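Folluder: parish boundary records for Clurulbridge
Data card, version 2

Summary
Folluder is a table of parish boundary descriptions transcribed from the Clurulbridge survey books. It holds 326 records, one per boundary segment. Each record gives the text of the segment as written, a modern spelling and a grid reference where one could be assigned.

Files
segments.csv: the main table, UTF-8, comma separated
places.csv: place names and their variants
notes.txt: transcription rules

Fields
seg_id: integer, unique
parish: name as in places.csv
text_orig: original wording, line breaks removed
text_mod: modern spelling
grid: six-figure reference, or blank
conf: confidence of the grid reference, 0 to 2

Known problems
Six records have no parish because the page heading is lost. They are kept with the parish field blank. Distances in chains have not been converted. Ondus appears as both a farm and a stream; places.csv has a separate row for each, and joins on the name alone will produce duplicates.

Changes
Version 2 was released on 14 October 2023. It corrects the grid references along the Hoekstra drain and removes rows entered twice in the July draft.

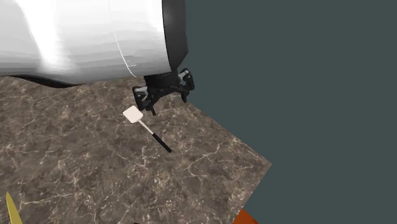

A user of the July draft wrote that text_orig ought to keep its line breaks, as some boundary marks are listed one to a line and run together without them. The breaks will be restored in a separate column. Until then, a slash in text_orig marks each place where a list was joined.

Licence
Free to reuse with credit to the Folluder project.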